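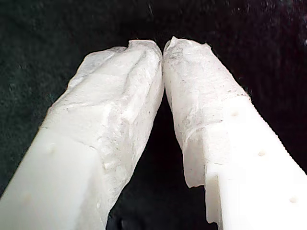
Sábado, 10 de agosto de 2024

Escribo deprisa porque a las siete viene Dilek a por las cajas y todavía no he cerrado ni la mitad. La mudanza, por fin. O casi. Me dan las llaves el lunes, si el de la agencia no vuelve a cambiar de idea, que ya van dos veces.

Dormí fatal. Calor, la ventana abierta, el camión de la basura a las cinco y luego el perro de abajo. Me levanté y me puse con la cocina, que era lo que menos me apetecía. Envolver vasos en periódico es un trabajo de presos. Se me acabó el periódico en la segunda balda y seguí con camisetas. Luego no tenía qué ponerme, claro, y ando desde el mediodía con la camisa de las bodas.

El piso nuevo está en Plerkgate, tercero sin ascensor. 70 escalones, los conté el día de la visita con el agente resoplando detrás. Dilek dice que me vendrá bien para las piernas. A ver qué dice esta tarde con la caja de los diccionarios.

Cosas que aparecieron hoy detrás de los muebles: un pendiente, la tarjeta de la biblioteca que di por perdida en marzo (pagué el duplicado!), un calcetín que no es mío, una lista de la compra de mi madre. Pone "huevos, lejía, lo de Paco". No sé qué era lo de Paco. La he guardado en el libro de recetas, y el libro lo he metido en la maleta y no en una caja, por si acaso.

Discusión tonta con Sławomir por teléfono. Él insiste en que el sofá pasa por la escalera si se le quitan las patas. Yo le digo que no pasa. El hueco del segundo rellano mide 90 y el sofá es más ancho por todas partes, con patas o sin patas. Que lo ponemos de canto, dice. Pues de canto. Quedamos en que viene el lunes con la furgoneta del cuñado y ya se verá – y si no pasa se queda en la calle y que se lo lleve quien quiera. Me da pena, eso sí. En ese sofá pasé la gripe, la tesina y media separación.

La casera vino a las once a ver la pared del pasillo. Le había avisado del desconchón. Pasó el dedo, puso la cara, dijo que "ya hablaríamos de la fianza". Le recordé la caldera, los tres inviernos con la caldera así. Se fue sin querer café. Tengo que buscar el correo donde ella misma decía que la pared estaba mal cuando entré. Es del primer mes, seguro. APUNTAR: buscar correo casera.

También apuntar:
luz, cambio de titular
llamar a Floltico por el internet, otra vez
devolver el taladro a Dilek
cinta de embalar, de la buena, la marrón se despega
pilas

Lo de Floltico es para otra página entera. Más de 4 llamadas esta semana y en cada una me piden el mismo número. La última chica muy maja, la verdad, me dijo que en Plerkgate hay línea pero que el técnico no va hasta finales de mes. Pues sin internet. Leeré.
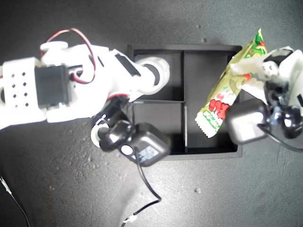

El brazo blanco sobre la bandeja negra.

Comí de pie, tomate y lo que quedaba de queso. La nevera ya casi vacía, queda mostaza y un bote de alcaparras que ha hecho conmigo dos mudanzas y que va a hacer la tercera. Después me senté en el suelo del salón, un momento nada más, y me quedé dormida cuarenta minutos contra la pared. Me desperté con el dibujo del rodapié en el brazo.

Qué raro el eco. Sin la estantería la habitación suena a otra casa. Hablé sola un rato por oírlo, dije el nombre de la calle, dije los números de teléfono que me sé de memoria, que son el mío y el de casa de mis padres, que ya no existe.

No estoy triste, creo. Cansada. Siete años son muchos para un piso que iba a ser de paso. Me acuerdo de la primera noche, el colchón en el suelo y una lámpara sin pantalla, y que cené galletas mirando el patio. El lunes será parecido. He comprado las mismas galletas, por cierto, sin pensarlo, las vi en la caja del súper.

De las plantas: el potos se lo queda la vecina del cuarto. El ficus viene conmigo aunque pierda todas las hojas por el camino. La albahaca está muerta y no hay más que hablr.

Los libros, 2 montones para dar y el resto se viene. Intenté ser dura. Saqué la enciclopedia de jardinería tres veces y tres veces volvió a la caja. No tengo jardín, ni balcón tendré. Hay una foto de un membrillo en flor en la página de marzo que me gusta mucho y por esa foto cargo tres kilos hasta un tercero.

Falta el baño entero. Falta el cajón de los cables – no pienso abrirlo, lo vuelco tal cual en una bolsa.

Timbre. Es Dilek y son menos diez, siempre igual. Sigo mañana si encuentro el boli.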